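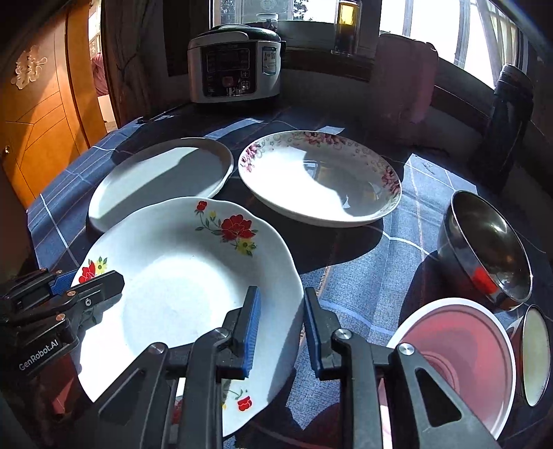 Stacking mixed tableware: notes on order, height and rims

Posted 30th December

The dish cabinet in our kitchen is a Joletti wall unit with three fixed shelves. The clear height between the lower two is 7 inches, and the usable depth is 13 inches with the door closed. Those two numbers decide most of what follows. Everything else is a matter of what shape the dishes are, and ours do not match.

A matched set stacks itself. The foot of each plate sits in the well of the plate below, the rims line up, and the height of the pile is easy to predict. Our collection came from several kitchens, a wedding, and the discount shelf at Pakzad in Viserthorpe, so the pieces differ in foot diameter, rim angle and depth. A pile of them put together in the order they come out of the dish rack will usually lean.

I laid everything on the table by the window to work out a better order. The table has a checked cloth on it, and I left it on. Cloth is a good surface for this kind of work, as plates set down at a slight angle do not chip at the foot. The drawback is that a plate dragged across it brings the cloth along, so lift.

Sorting by foot, then by rim

My first pass was by rim diameter, which is what most people do. It gives a tidy-looking pile and a poor one. Two plates with the same rim can have feet that differ by an inch, and the one with the narrow foot will rock if it is placed on a wide, flat well with any curve to it.

The second pass was by foot. Turn each piece over and measure across the unglazed ring with a ruler. Write the number on a scrap of paper and leave the scrap on the piece. When the pieces are sorted this way, from widest foot to narrowest, the stack is stable with no further adjustment in most cases. Rim diameter is then only used to break ties.

The scalloped plate with the red and yellow flowers is the problem piece. A wavy rim does not give an even line of contact to anything resting on it, and anything that touches it will touch at the high points only. That puts the load on small areas of glaze. It can have flat plates under it without trouble. It should not have anything wider than its own well on top, so in practice it goes last, on top of the plates, or it goes in the rack at the side.

The plain round plates take whatever is put on them and belong at the bottom. I have no further notes on the plain round plates.

Bowls

Bowls are where the height goes. Two bowls of the same profile nest to within an inch or so of each other. Two bowls of different profile may nest hardly at all, and then the stack is as tall as both added together. There is also the wedging problem, where a bowl slides a little too far into one with nearly the same wall angle and sticks. If the inner bowl has to be twisted to come free, the pair is wrong and should be separated.

A bowl on a plate is a better use of space than it sounds. The plate gives the bowl a flat base and the pair can be lifted out together, one hand on each side of the plate. For a person eating alone, that is the whole place setting. I now keep the deeper pieces with a printed rim on the plain plates for this reason.

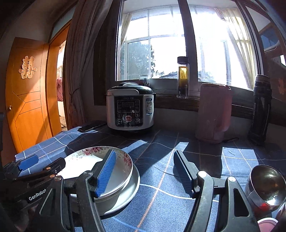
The limit is height. On the 7-inch shelf, allow an inch of hand clearance at the top. Without it you can put the stack in by sliding, and then you cannot get a grip on the top bowl to take it out again. I measured the stacks on the table before moving any of them to the cabinet, and had to break up one of them.

Steel is separate

Steel and ceramic should not share a stack. Steel leaves gray marks on glaze where the two rub. The marks come off with a mild cleaning paste, but it is a chore and it has to be repeated. The steel bowls and cups now live on the upper shelf, where they are also no great loss if they fall. They nest well and weigh little.

A side note on steel bowls: lay one on its side in the sun and it throws a bright patch of light straight at you. If you are trying to check glaze for hairline cracks, move the steel away first.

Checking for cracks

Winter sun through a window is low and makes a good inspection lamp. Hold the plate so the light comes across the surface and tilt it slowly. Chips on the rim can be found more reliably with a fingertip than by eye, especially under a printed pattern, where the color hides them. Run the finger along the underside of the rim too.

For bowls, hang the bowl loosely on a fingertip under the foot and tap the rim with a wooden spoon. A sound one rings. A cracked one gives a short, dull note. I retired one bowl on this test. It now holds clothespins.

Liner

I put a Vedent ribbed liner on the lower two shelves. It costs 1528 a roll at Pakzad and a roll is more than enough for this cabinet. I had budgeted 2000 for the job, and the difference went on a better ruler. Cut the liner a quarter inch short of the shelf on every side. A liner cut to the full size curls up at the wall in a few weeks and tips the rear of the stack forward.

The ribs should run front to back. Running side to side, they catch the foot of the plate every time it is pushed in.

What stays on the table

Not all of it goes in the cabinet. The rice cooker stays where it is by the window ledge, as do the thermoses. They are used every day and the cabinet is too shallow for the cooker in any case. I keep the tea bottle on the sill. Touran Vahidi, who lent me the bowl with the pink-red inside and has not asked for it back, thinks the sill is too warm for tea in summer, and she may be right. I will look at it again in March, when the sun gets higher.

Current order, lower shelf, bottom to top: plain plates, printed plates by foot, scalloped plate. Middle shelf: bowls on plates at the left, nested bowls at the right, nothing more than four high. Upper shelf: steel.

One item is open. The white cups do not nest and take up roughly a quarter of the middle shelf. Hooks under the shelf would free that space but would cost two inches of height over the bowls, and the bowls need it. For now the cups stand upside down in the front row, and I move them to get at anything behind.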